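Chapter 11

Stacking, Storing and Putting Away

I used to think a cupboard was a cupboard. You opened the door, you shoved things in, you shut it quickly before anything fell out on your foot. Then I spent a winter working in the stockroom at Butmont under Teodor Żak, who could look at a shelf for a few seconds and tell you which tin would be the one everybody wanted and which would still be there in May (he was nearly always right, and rather smug about it too).

Tins are where I like to start, and we'll stay with them for most of this chapter. They're cheap, they're tough, and you've probably got a few at home you can practise with tonight! A tin also has a nice flat top and bottom, so it will sit happily on another tin of the same width. Mix your widths, though, and you'll soon have a wobbly tower and a dent or two.

When I left Butmont I went to Halvorsen, a much bigger place, with 1131 lines on the books and one very long corridor. My first job there was to move 291 tins of paint from one end to the other, and I did it badly. I filled the shelves from the front, so that every new tin blocked the one behind it, and by four o'clock I was lifting the same tins out again just to get at the back row. My arms ached for days. Fill from the back, please!

You'll need two words before we go on. The footprint of a thing is the patch of surface it takes up when it's standing. The reach is how far you have to stretch to get hold of it. Most of the exercises in this chapter are a tug of war between those two, and I still change my mind about which matters more. Look at how the tins are spread round the long wooden box in Figure 11.2, then have a go at sketching where you'd put each of them yourself.

Figure 11.2 Tins on a worktable, with a light wood box between them

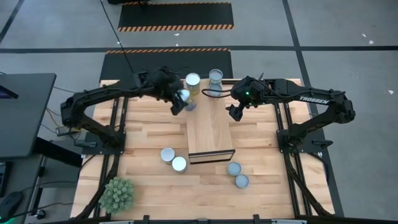 11.1 Measuring a footprint

Get a tin, a pencil and a sheet of squared paper. Stand the tin on the paper, draw round it, and count the squares inside your line. Where the line cuts a square in half or more, count it as a whole one.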